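Looking after decorated ceramics and dark timber-look tables

Most damage to printed dishes and dark tabletops comes from ordinary cleaning. The notes below cover washing, drying, storage and surface care, and apply to everyday glazed ware. Unglazed terracotta and anything antique need different treatment.

Know the decoration

Decoration on ceramic ware sits either under the glaze or over it. Underglaze colour is sealed by the clear coat and tolerates most domestic detergents. Overglaze transfers are fired on top at a lower temperature and wear with abrasion and alkali. To tell them apart, tilt the piece under a lamp and look across the surface. An overglaze print usually shows a slight step at its edge, or a change in gloss. If in doubt, treat it as overglaze.

Metallic rims stay out of the microwave and the dishwasher in all cases.

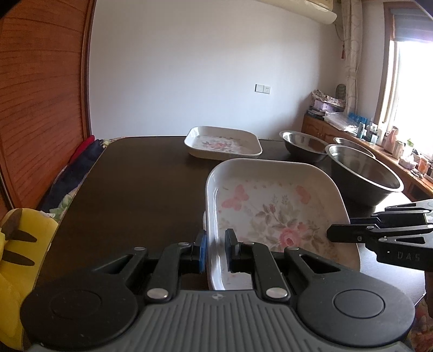 White square dish with a rose and butterfly pattern.

Washing

Use a plastic tub or lay a folded tea towel in the sink. Water at 50 degrees is hot enough for grease when used with a neutral dishwashing liquid. Wash one piece at a time. Square dishes chip at the corners first, so don't stack them in the tub.

Dried food: soak for 14 minutes in plain warm water, then lift with a nylon scraper held flat. Repeat if required. Steel wool and cream cleansers will dull a glaze permanently.

Tea and coffee stains: make a paste of bicarb soda and water, apply with a fingertip, leave for 2 minutes and rinse. Keep the paste off overglaze print.

Grey marks from cutlery: these are metal deposited on the glaze and can be mistaken for scratches. A non-abrasive oxalic acid cleaner will remove most of them. Wear gloves, follow the label and wash the dish thoroughly afterwards.

If a dishwasher must be used, select the glass program, load pieces so that they don't touch, and skip the heated dry. Programs at 70 degrees are for plain white ware only.

Drying and storage

Stand dishes on edge in a rack until the foot ring is dry. The foot is often unglazed and holds water longer than the face. A damp foot put down on a polished table will leave a pale mark by morning.

Stack by size, no more than six high, with a sheet of felt or paper towel between pieces. Don't hang cups by handles that have been glued.
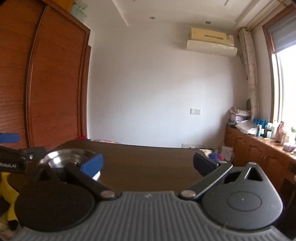
Dark brown tabletop with a stainless-steel bowl.

Text: Olaia Calvo
Household Materials Editor

Dark brown tabletops

Dark finishes show dust, smears and fine scratches more readily than pale ones. The finish determines the method, so identify it before applying anything. Put a drop of water on the underside of the top. On a sealed surface it stays beaded. On an oiled or waxed surface it spreads and darkens the timber within a few minutes.

Sealed tops: wipe with a microfibre cloth, well wrung out, in the direction of the grain. Dry at once with a second cloth. Silicone sprays give a quick shine but build up, and they make later refinishing difficult because new coats won't adhere.

Oiled tops: dry dust weekly. Re-oil when water no longer beads at all, usually once a year. We do ours in June, when the heater is on and the room is dry. Apply thinly, wait for the time given on the tin and wipe off all excess. Lay oily rags out flat outdoors to dry. Bundled rags can self-heat and catch fire.

White heat rings: on a sealed top, try a dry cotton cloth and a warm iron without steam, two or three seconds per pass. Check after every pass. Dark rings have gone through to the timber and need sanding.

Felt pads under vases and lamps should be replaced when they feel hard. Grit works into old felt and scratches in a circle.

Test patch

Bonifacio Calvo, who refinishes furniture at Erkgate, recommends testing any product on the inside of a leg and leaving it overnight. A test of a few minutes won't show softening in an old lacquer.

Last revised February 2026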